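Products > Grippers > Cudik Wrist-View Kit > Method

Cudik is a two-finger gripper and wrist camera kit for learning pick-and-place from demonstrations. Flullia used it to test whether a policy trained on wrist views alone can handle thin items, such as a pen held upright, on a table with unrelated clutter.
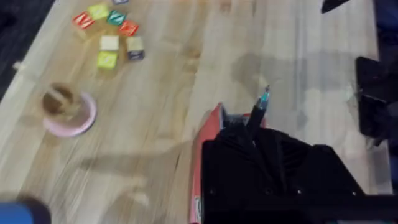
Training data

The Utov set holds 386 demonstrations. Pens, a pencil case and wooden letter blocks share the table. Block positions are changed every 17 runs. Duván Lozano recorded the set; Vy Lại trained the policy.

Fingers are black, 3D-printed and ribbed on the inner face. They start each approach wide open, and the policy sets the closing width from the wrist view.

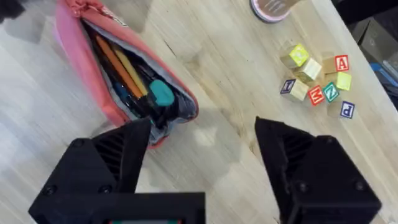

Closing width is predicted 7 steps ahead and corrected at every step. In 131 test runs, most failed grasps came from a late correction. A shorter horizon is being tested at Cheetham.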